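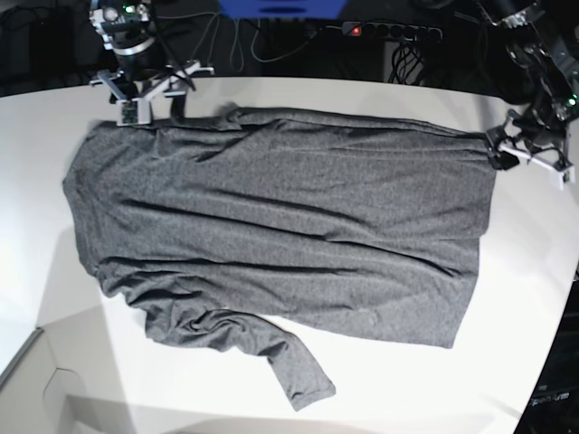 Clothing Reuse Project, Jandville
Progress report to the Van Loon Fund
Oct 19, 2026

The sorting room has been open five days a week since April. In that time we have taken in more than 900 garments, mostly T-shirts and children's wear. Of these, 114 were too worn to pass on and went to Bravberg for rags.

T-shirts still take the most work. Knit fabric wrinkles in the bags, and sleeves end up twisted under the body. Each shirt is now spread flat on a white tabletop, checked at the neckline, cuffs and hem, then folded to one size for the shelf. Stains show up better this way than they did on the old brown tables.

Spending is on budget except for detergent. We moved to Clemix in the summer -- it costs a little more per load, but fewer items need a second wash.

Still to do: replace 11 storage bins and label the adult sizes. We also ask to move the remaining 8 percent of the furniture line to laundry costs. Please confirm before the next payment.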